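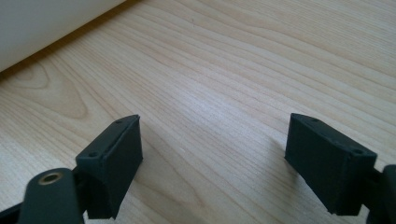 Pale wooden tabletop, with the grain curving on the left.

Trade and Power in Northern Europe
Session 5: The Hansa, or how to run a league without a ruler
Tutor: Comfort Eshun

Welcome back, everyone. I have been looking forward to this one since the start of term! Last time we left the Baltic full of small ports, all competing for the same herring, and this week those ports begin to act together.

Start with what the Hansa lacked. It had no king, no standing army and no permanent fleet. Even its membership is hard to pin down, and towns were sometimes vague about it on purpose when a foreign prince wanted to send them a bill. Yet it fought a war with Denmark and came out of it, in 1370, with a very good peace at Stralsund. How on earth did it manage that?

Three words to know

Kontor: a trading post abroad with its own rules and often its own buildings. The big four were London, Bruges, Bergen and Novgorod. We'll spend most of our time on Bergen, where the stockfish trade gives us such a lovely clear picture of credit at work.

Diet (Hansetag): the general meeting of the towns, usually held at Lübeck. Plenty of towns sent no one, or sent a man who then said he had no power to agree to anything. (Anyone who has sat through a parish meeting will feel at home.)

Cog: the broad, high-sided ship that carried the bulk goods. Look up the Bremen cog before class if you can. It was found in the river Weser in 1962 and it is wonderful.

The argument this week

Older books treat the league as a state that never quite grew up. Zuweira Odoi turns this round in your reader: merchants wanted safe passage and low tolls, and a state would have cost them more than it brought in. I find her very persuasive on Bruges and a bit less so on Novgorod, where the towns really did need muscle. Tetteh Sulemana's reply is fierce and great fun, so do read the two together.

Reading
Odoi, in the course reader, pp. 14 to 80
Sulemana, same volume, from p. 87
Optional: the Amegashie atlas, map on p. 424, for the salt road from Lüneburg to Lübeck

To think over
Why would a town choose to stay out?
What could a trade blockade do to Bruges that an army couldn't?
Who lost out when the herring trade did well?

Esi Amoah will open the discussion on blockades. The final diet, in 1669, waits until our December session.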